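Table-clearing with two arms: my second week with the Witton kit

2019-01-07

I've wanted a two-armed setup on my own table for years, and now there's one eating up my weekends! The Witton is a tabletop kit from Faltska: two arms, grippers, a small camera that rides at the wrist, and a software package called Trornen that ties it together. I picked dish sorting as my first real project, with plates, cups, chopsticks, leftovers and a rack.
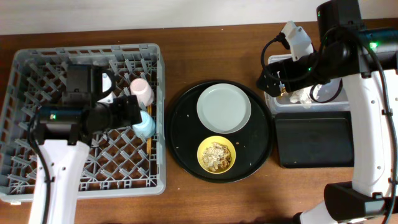
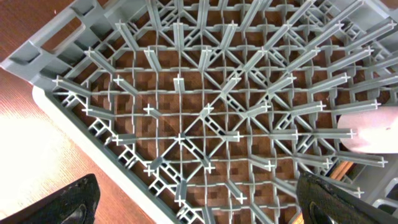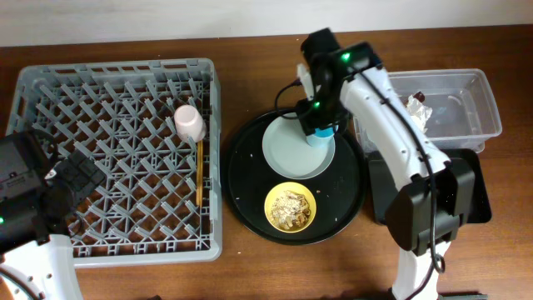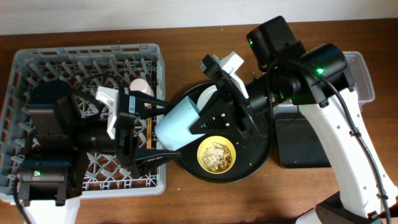
Dish sorting with the Witton. Second one is the wrist camera's view of the rack, last one has both grippers at the blue cup.

What I love most is how the arms share a job. Passing a cup from one side to the other sounds like a party trick, but it means neither arm has to stretch across the whole table, and Trornen lets you set up a handover without writing the timing by hand. I was grinning like a kid the first time I got one to go through.

The rack is the hard part. All those pegs look the same from close up, and cups are slippery, round, annoying things. I ended up dropping the speed for anything near the pegs and leaving it higher over the tray (you can set it per zone, which is great). Chopsticks are still hit or miss for me.

Setup took me 2 evenings, and one of those went to cables. Give them more slack than the guide says! The guide itself is decent on the arms and thin on the cameras. I got through calibration with a long forum post by someone called Savchuk, so search for that before you start.

Gripes: the fans are loud, the power switch is in a silly spot, and the Trornen editor forgets my window layout every time I close it. I also wish saved runs could be named. I have 200 of them now, all listed by number.

Next up is bowls with food still in them, tipped into the bin before they go in the rack. Faltska says a software update is coming in May with better pouring moves, but I'm too impatient to wait for it.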